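Stornby Home Front Letters Project
Progress report to the Tiongson Fund, second period

Work since the last report has gone mostly into transcription. We have now read 921 of the letters in the Plovthorpe deposit, nearly all written by civilians between 1940 and 1945. Of these, 707 have been transcribed and checked by a second reader. The rest are waiting on that check. The full collection is 3,948 items, a slightly higher figure than in our application, after two more boxes came in from a family in Bistidside.

Judite Paiva has finished the index terms for food, fuel and war work. Ration book complaints take up far more space than we planned for, so she split that heading into meat, sugar and clothing. Evacuation is still one heading and needs the same treatment.

Spending is within budget. The scanner repair cost $90 and came out of the equipment line.
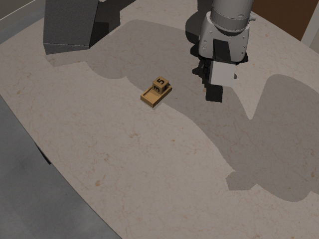

The school handling sessions will start in December, using copies of letters and a few household objects. Maricel Villanueva is writing the teacher notes. For the sugar ration activity she wants each table to have something as plain as the shallow wooden tray with a single cube in it, so that students can set a small amount against what the letter writers say they used before the war. She still needs prices for a class set.

Next period: finish second checks, divide the evacuation heading, and begin the Bistidside boxes.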